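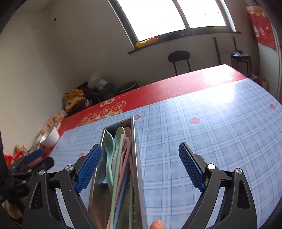 Jaws open wide on either side of the cutlery pot. The soft blue pads do the gripping.

Good manners for grippers at the kitchen table

Since we put up our page on robot vacuums we've had a steady trickle of letters from readers who have gone a step further and want a gripper, either the sort you hold in your hand or the sort on the end of a small arm, to help with laying and clearing the table. What people mostly ask is whether there are any rules. There are proper standards for machines that work near people, and if you're buying an arm you should ask the seller which ones it meets and get the answer in writing. What follows is the homelier stuff, the house rules we've settled on here in Sodthorpe after a good deal of trial and a fair few dropped spoons.

Start with plastic. Light spoons and chopsticks are kind to learn on, and they don't make that dreadful clatter. Leave knives, skewers and anything with a point out of the pot altogether until you're quite sure of yourself, and even then I'd sooner fetch the knives by hand.

Keep fingers out from between the jaws. I know how tempting it is to reach in and steady a wobbly pot (I've done it myself, more than once!) but open the jaws, draw back, set the pot straight, and then begin again. With a motorised arm, switch it off first. The switch should be where you can reach it without leaning across the machine.

Wipe the pads before every meal. Textured rubber is lovely for grip and just as good at holding on to jam, so a soft brush and a drop of washing-up liquid is what you want, then a clean cloth and a good dry. Pads that have touched raw food get washed straight away, before they go near a spoon. Check the maker's leaflet before using anything stronger.

Mind the glare. Shiny steel and a sunny window can muddle a camera, and they muddle me too at breakfast time. If your arm finds things by sight, try drawing the curtain or turning the table.

Allow 10 minutes of slow practice after changing a pad or tightening a screw. A reader in Trallstead keeps a little notebook by the bread bin for this, with the month written beside each new pad, and I've pinched the idea.

Small children and pets stay on the far side of the room while an arm is moving, and it goes off at the wall when you sit down to eat.

Next month: getting candle wax out of a tablecloth.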